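## 4. Showing the arm a task from the desk

By now you should have the simulator open, the arm standing on its table and the hand controller plugged in. If the Wumitz panel on the left still says "waiting for controller", go back to section 3 and work through the pairing again, as nothing below will behave itself until that light has gone green.

This section takes you through recording your first set of demonstrations by remote control. It is a pleasant job once you have settled into it, and most people find that their hands learn the knack well before they could explain it to anyone. Do give yourself a quiet hour for the first go, and a cup of something.

### 4.1 Before you start recording

1. Open the **Tasks** tab and choose a room. The Iltcombe set has kitchens, a workshop and a couple of bathrooms, and any of them will do for practice.
2. Choose **Pick from a raised surface**. The objects are placed afresh each time, so please don't worry if your layout differs from a colleague's.
3. Type a short instruction in the **Say what you're doing** box. Write it the way you would ask a person: "pick up the tall dark pot" is much better than "grasp object 3".
4. Set the control rate to 132 and leave it there for every session in the same set.
5. Move the controller gently in each direction and check that the gripper follows. Left should be left! If it isn't, press **Mirror** once.

> **Note:** The view you see is the view the robot will learn from. Part of the arm will often be out of sight, particularly when it reaches up and over. Resist the temptation to move the camera halfway through a set.

### 4.2 Recording a demonstration

1. Press the foot pedal, or the space bar if you have no pedal. A small dot shows in the corner of the panel while recording is on.
2. Bring the gripper over the object you mean to take, with the fingers open, and stop just above it. A short pause is quite all right, and we rather encourage it.
3. Turn the wrist until the fingers sit either side of the part you want to hold. With a pot or a jug, look at where the handles are before you commit yourself, because a finger that comes down on top of a handle will usually knock the whole thing over.
4. Lower the gripper slowly. Use the fine setting (hold the thumb button) for the last little stretch.
5. Close the fingers with the trigger. Squeeze steadily and keep squeezing, even if you think you already have hold of it.
6. Lift straight up, wait for a breath or so, and press the pedal again to finish.

Each demonstration can be up to 2000 steps long, and the recorder stops by itself when it gets there. If you keep running out, you are probably being a touch too careful in the early part of the reach, where there is nothing to bump into and you can move along quite briskly.

> **Caution:** If your controller is also paired with a real arm, switch that arm to **Hold** before you begin. Dalisay controllers send to every paired arm at once, and a real one will happily copy what you do in the simulator.

### 4.3 Keeping or throwing away

When you finish, the panel asks whether to keep the recording. Keep it if the object was lifted cleanly and you'd be content to see the robot do the same. Throw it away if you brushed a neighbouring object, dropped anything, or had to sneeze. A wobble on the way down is fine to keep, so long as you put it right yourself; the robot benefits from seeing a small mistake mended.

Small, flat things are the hardest. When one is lying close to the edge of a surface, come in from directly above and grip across its narrow side. Expect to throw away a fair number of these at first, and please don't be disheartened by it.

Recordings are saved in the Drokar folder under the name of the task. The sample set supplied with the software has 663 of them, which you are welcome to replay with **Review > Play** if you would like to see how a practised hand goes about it. Number 111 is a nice one to begin with: an unhurried reach and a very tidy lift.

### 4.4 Taking a rest

Your wrist will tire before your eyes do. Press **Pause** between demonstrations whenever you like, and the arm will stay where you left it. After a longer break, run step 5 of 4.1 again, as the controller can drift a little when it has been lying on the desk.

### 4.5 A common query 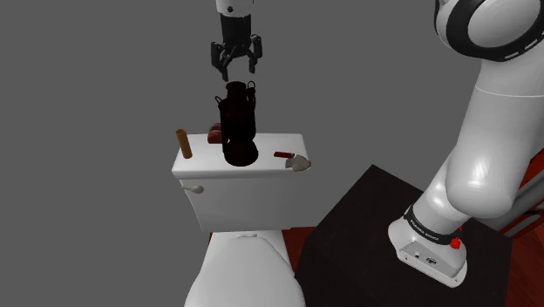
**Do I have to start every demonstration with the arm in the same position?**

It's best to vary the starting position a little each time. Press **Home**, nudge the gripper a short way in any direction you fancy, and then start recording. The robot will cope much better later on if it has been shown the same task from several different starting points.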